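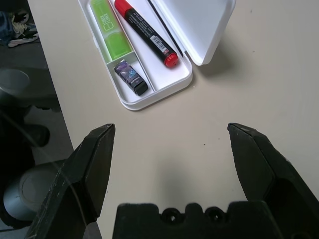

Search this site Go

How to build a revision timetable you will still be using in three weeks

Last updated: Wed 22 November

Every autumn the shops and the app stores fill up with things that promise to organise your revision. I have bought a fair number of them over the years, first for myself and then for two teenagers, and I have yet to see one raise a grade. A timetable can help. Most timetables don't, mainly for dull reasons to do with how they were made. The method below takes an evening to set up and costs the price of a pad of paper.

It is written for someone sitting mock exams in January, but it works for any set of exams with a known date. Parents can use it too, although I'd suggest handing it over and leaving the room.

What you need

A pad of plain or lined paper, one pen, a pencil and something to rub out with. The exam dates. The topic list for each subject, which your teacher will have or which can be downloaded from the exam board. You do not need a colour scheme. If you find yourself choosing highlighters, you have started doing something else.

Step 1. Write down the time you don't have

Most guides begin by asking how many hours a day you intend to revise. I distrust the question. People answer it on a Sunday night with a cup of tea, and the answer is always four.

Draw a week as seven columns. Fill in everything that is already fixed: school, the bus, meals, football, a Saturday job, whatever you watch with your family and would be sulky about missing. Put in the half hour after you get home when you do nothing. You are going to do nothing in that half hour whatever the timetable says.

What is left is usually less than people expect. Take off another quarter, for colds and lost chargers and visiting cousins. The remainder is your revision time. Don't argue with it.

Step 2. Break the subjects into small pieces

"Biology" is useless as a timetable entry. So is "Biology: revise plants". Go through the topic list and copy out pieces small enough to be tested on a side of paper: how a leaf is built, what happens to the rate of photosynthesis when the light drops, and so on. It's tedious. A friend of mine, Kimutai Mrema, tutors maths in the evenings and came to 1,352 separate lines when he did it for every subject his daughter was taking. He was rather pleased with himself, and she very sensibly ignored the document. Yours should be much shorter. If a line takes less than ten minutes to learn, join it to the one next to it.

Step 3. Test yourself before you plan anything

People skip this step, and it makes the biggest difference of any on the page.

Take one old paper, or a page of questions from the back of the textbook, for each subject. Do it with no notes. Mark it strictly. Now go down your list of pieces and put one of three marks beside each:

S for solid
W for wobbly
N for no idea

Be suspicious of S. Having read something recently feels very much like knowing it. If you couldn't write the answer out cold, it's a W.

Step 4. Fill in one week only

Do not plan up to the exam. I know the twelve-week chart looks impressive on the fridge. It will be wrong by the first Thursday, and after that it is a poster about guilt.

Plan one week. In each slot write one piece from the N or W lists. Put your least favourite subject in the slot where you are most awake, and keep the easier stuff for late in the day. Leave two slots in the week blank. They will get used.

Use pencil. You'll be moving things.

Step 5. Decide what happens inside a slot

A slot of 40 minutes or so is plenty. Longer is fine if you're enjoying yourself, but don't plan on it. I'd use it like this:

Write down everything you can remember about the piece, with the book shut. Five minutes.
Open the book and correct what you wrote, in pen.
Shut the book and answer some questions on it.
Mark them.
Change the letter on your list if you've earned it.

You will notice there is no "read through notes" in there, and no "make notes on notes". I spent most of my own school years copying things out neatly in green, and what I learned was how to write neatly in green.

Step 6. Go back to things

Anything you've done this week goes into next week's plan again, quickly, and then once more a fortnight after that. Five minutes is enough for a piece that's gone well. If you can still do it on the third visit, leave it alone until just before the exam. If you can't, it drops back to W and you treat it as new.

Some people swear by complicated spacing rules, with intervals worked out to the day. There's good reason to think spacing helps. I'm less convinced that a fifteen-year-old needs to know whether today is day six or day seven.

Step 7. Redo the plan every Sunday

Ten minutes. Look at what was done, what wasn't, and write the next week. If the same piece has been pushed along twice, it's too big or you're frightened of it. Split it in half and do the first half on Monday.

Do not carry unfinished slots forward as a debt. The list from Step 2 already remembers them for you.

Things I would not pay for

Planner apps. We tried Skulitel for a term. It sent cheerful reminders and produced a graph, and the graph went up whenever my son pressed "done", a skill he mastered early. If you like apps and one is free, fine, but check that it asks you questions about the subject and doesn't only ask you how you feel about your progress.

Printed revision planners. Temba do a handsome one with stickers. Lilix do a cheaper one with the same boxes. Both have you fill in a page of goals at the front, and neither leaves much room for the topics.

Ready-made flashcards. A box of 300 cards looks like a bargain until you see how many cover things your course doesn't include. Making your own from the N list is slower, and the making does some of the teaching.

Fresh stationery in general. Use what's in the case from last year until it runs out.

If it all goes wrong

It will, at some point. You'll miss four days with flu or just miss four days. Don't draw up a catch-up schedule with double slots, as I've never known one survive to the weekend. Open the list, pick three pieces marked N, put them in the next three slots and carry on.

And if the exam is on Friday and you've only just found this page, forget the timetable. Do an old paper tonight, mark it, and spend whatever time remains on the questions you got wrong.

Text © Rehema Nyamweya, Nuswood | Contact | Back to top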